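Table (furniture)

A table is a piece of furniture with a raised flat top, used for working, eating, playing games or simply putting things down. It is one of the oldest kinds of furniture still in daily use and one of the most varied: the same word covers a slab of stone in a garden, a folding top in a caravan and a polished dining table long enough for a banquet. Most tables stand on legs, though plenty rest on a central column, a pair of trestles or a bracket fixed to the wall.

Name

The English word comes from the Latin tabula, meaning a board or plank, and reached modern English with help from Old French. For a long time "board" was the usual word for the thing people ate at, and it lives on in "bed and board", "boarding house" and "sideboard". The board of a company gets its name in the same way, from the table its members sat round. A table of figures is a close cousin too, as the Latin word was also used for a writing tablet.

Early history

Small tables were known in ancient Egypt, where they held food, drink and offerings, and kept things off the floor. The Greeks used low, light tables that could be slid under a couch when the meal was over. Roman owners could be very proud of theirs, and the finest tops were cut from citrus wood, a richly marked North African timber that fetched astonishing prices.

In much of medieval Europe the large table was a temporary thing. Loose boards were laid across trestles for a meal and cleared away afterwards, which left the hall free for dancing, sleeping or business. Fixed tables with joined frames became more common from the sixteenth century, and with them came heavy turned legs and low stretchers where diners could rest their feet. The draw-leaf table, with extra leaves that pull out from beneath the top, belongs to the same period and is still a wonderfully clever piece of design.

Parts and construction

The simplest framed table has a top, four legs and an apron - the band of rails that joins the legs just under the top. The apron does most of the work of keeping a table steady. Where there isn't one, the legs need to be thick, braced or firmly fixed to a metal plate.

Solid wooden tops swell and shrink across the grain with the seasons. A good maker allows for this by fixing the top with small wooden buttons or slotted brackets, so that it can move a little without splitting. Joyfully, a table made this way can last for centuries! Tops made from manufactured boards move far less and can be fixed down more simply, but their edges need protecting from knocks and damp.

Three-legged tables never rock, even on a rough floor, and this is why so many old tavern and dairy tables have three legs. They do tip more easily when someone leans on the edge between two of them.

Work tables

Tables made for work tend to be plain, strong and generous in size. A tailor's cutting table has to take a full width of cloth, while a baker's table needs weight, so that it stays put while dough is being kneaded. Height matters a great deal. Fine work such as engraving is easier on a high surface close to the eyes, and heavy work such as rolling or planing is easier lower down, where the worker can use their body weight.

Colour matters as well. Many workshops like a pale, matt surface, which shows up small parts and doesn't throw glare back at the person using it. The furniture historian Alžběta Urban calls the work table "the most honest piece in the building", and her book Grodia, named after the village where she grew up, gives it a whole loving chapter. 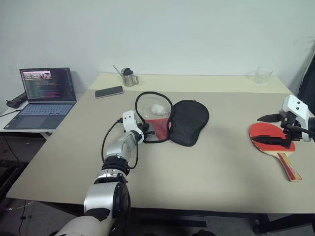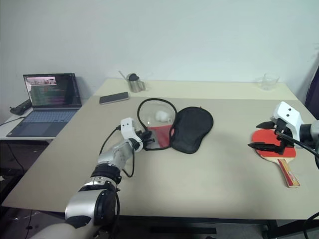

Large rectangular work table with a beige top and a pale yellow section along the back.

Folding and extending tables

Few kinds of furniture have drawn out so much invention. The gateleg table has hinged flaps held up by legs that swing out like gates, and it folds down to a narrow slice that can stand in a hallway. The Pembroke table, a lighter type from the eighteenth century, has short flaps resting on small wooden brackets. Other tables open with screws, runners or scissor-like frames, and some round ones grow larger when the top is turned.

The designer Joon-young Ji took up the idea again with Tistis, a kitchen table whose flaps lift and lock in a single movement. It seats two when closed and five when fully open, and the first run of 1,000 was built by the small firm Nustell.

Low tables

In many parts of Asia people have long sat on the floor to eat, and the tables suit them. The Korean soban is a small, light table that doubles as a tray, carried from the kitchen with the food already on it. Regional types differ in the shape of the top and the curve of the legs - those of Naju, Tongyeong and Haeju are especially well known. The Japanese kotatsu has a heater beneath and a quilt spread over the frame, and is a splendid place to spend a cold Sunday.

Care

Wooden tops should be kept away from radiators and strong sun. Spills are best wiped up straight away, and an oiled top needs a fresh thin coat from time to time. Loose joints should be reglued early, before the wobble wears them wider.

See also

Bench
Desk
Sideboard
Trestle
Workbench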